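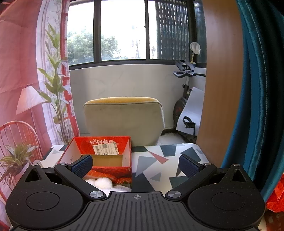 # Two Fingers and a Lot of Patience: Iona Gourlay on Building Plorkik

*Miltbridge, 26 Apr 2019*

Iona Gourlay has been awake since five, and she wants to talk about screws.

"The big ones at the bottom of the fingers, those are the pivots," she says, turning Plorkik over so I can get a proper look. "If those are a hair too tight, the whole thing feels like it's moving through peanut butter. A hair too loose and the tips wander. I've spent more evenings on two screws than I spent on my entire driver's test."

Plorkik is a hand-held gripper, black nearly all over, with two angled fingers that open wide and a dark blue pad at the end of each one. You hold it, you squeeze, the fingers close. There is no arm behind it yet. The arm is the part everybody asks about, and Iona is perfectly happy to let them keep asking.

"People think I started at the wrong end! But a hand I can carry around the house teaches me so much more right now. I know what my own wrist is doing. If I miss something, I know it was the fingers, or it was me being clumsy, and I can usually tell which."

She works at home, at a table by a wide window with treetops outside, and an exercise bike over by the wall. Her first attempts were made at the shared shop across town, where she still goes on Saturdays to use the good drill press. The rest of the week it's the table, before work and after supper.

## Starting small, then starting over

The first version was a pair of kitchen tongs with a servo strapped on. She still has it in a drawer and speaks of it very fondly.

"It closed, and then it wouldn't open. I thought it was the most wonderful thing I'd ever made. I called my sister and held the phone up to the motor so she could hear it buzz."

Version two had straight fingers that met like scissors. It was fine for boxes and terrible for anything round. By September she had sketched the angled fingers she uses today, and the sketch looks remarkably like the finished thing, down to the triangular cutouts near the tops of the housings.

What are the cutouts for?

"They started out as a way to save a little weight, and then I liked how they looked. Can I say that? I liked how they looked. I spend hours a day staring at this thing, I'm allowed one bit of decoration." She thinks about it. "Two. There's one on each side."

The gripper weighs 730 grams, which she considers too much. Her goal for the next one is 500. Most of the savings would have to come out of the big rounded housings, and she has already redrawn them once and hated the result – too thin at the shoulder, she says, and it creaked.

## The pads

We end up spending a good half hour on the pads, and I could have listened for another.

The early ones were smooth. They looked terrific and dropped everything. Then a friend at the Saturday shop gave her a few offcuts with a texture on them, made by a small outfit called Weldu, and she stuck one on with carpet tape to see what would happen.

"It was night and day. I picked up a pencil. I picked up a spoon. I picked up the SAME spoon maybe thirty times because I couldn't believe it! After that I ordered a proper set in the blue, and I've been fussing with the angle ever since."

The angle matters because the pads face inward and have to stay more or less parallel as the fingers close. On the scissor version they didn't, so anything she grabbed squirted out the front. She did a lot of cardboard mock-ups with thumbtacks for joints before she cut a single real part, and she recommends this to anyone.

"Cardboard is so good. You can be wrong nine times before lunch. I wish I'd known that with the tongs."

Soft things are still her nemesis. A solid block tells you when you've got it, she says, and a puff of something fluffy just gives and gives, so you squeeze harder, and then you've flattened it and still don't have it. She's been practicing slow closes, stopping as soon as she sees the fluff start to move.

## Notes, dust and a cat

Iona keeps a log of every grab in a spiral notebook. The object goes in one column, whether she got it in the next, and anything odd in the last. She set herself a target of 900 entries before she'll let herself think about motors again, and she has passed 400. The last column is the best reading. One entry says only "slid off, rude." Another says "Muso."

Muso is the cat, who is banned from the table during logging hours and has opinions about that.

I ask about the finish, and she laughs and rubs a thumb over one housing. Matte black picks up every speck of dust going, and there are plenty of fine pale ones on it. "I wipe it down and ten minutes later it's back. A sensible person would have picked gray. I'm keeping the black."

And the long grooves down the middle plate?

"Those took me forever. They fan out toward the bottom, so I couldn't just copy one line across. I had to draw each one. My friends at the shop told me to leave it plain, and they were probably right, but look at it!"

## What comes next

The next part on her list is a better trigger, since the current one gives her a sore index finger after a long session. After that, the lighter housings again, with a thicker shoulder this time. Then a motor, maybe by the end of the year if the notebook fills up on schedule. She'd love to hear from anyone who has solved the squashing problem, and she's at the shared shop in Miltbridge most Saturdays, usually near the drill press.

"Bring something awkward," she says. "Bring me a thing you don't think it can pick up. I'll write it in the book either way."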